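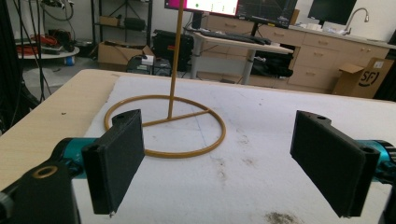

Figure 3. Gold-coloured wire stand with ring base and crossbar, on a padded mat.

4.2 What holds a thing upright

Of the 100 household objects our participants brought to the Nelomgate sessions, 86 were meant to stand up by themselves, and we were surprised by how warmly people spoke about the part of the object that does the standing. We had expected to hear about shades, hooks and bowls, the parts one looks at, and instead we heard a good deal about feet. Wire stands are a lovely case, as there is so little of them to talk about. In the one shown in Figure 3, the foot is a plain ring lying flat, with a straight bar across it, and the tall rod rises from near the back of the circle, which leaves most of the ring open in front. Elba Acuña, who kept the session notes, called this kind "a foot with a front and a back", and we have borrowed her phrase ever since.

Participants who owned such stands tended to place them with the rod towards the wall — 59 of them mentioned this without being asked — and several told us they had never thought of it as a choice. Fermín Lucero remembered his grandmother turning hers round every November to dust behind it, and always turning it back again before supper. We return to these small habits in Section 5, where Lorena Arancibia's interviews let us follow them from one home to the next.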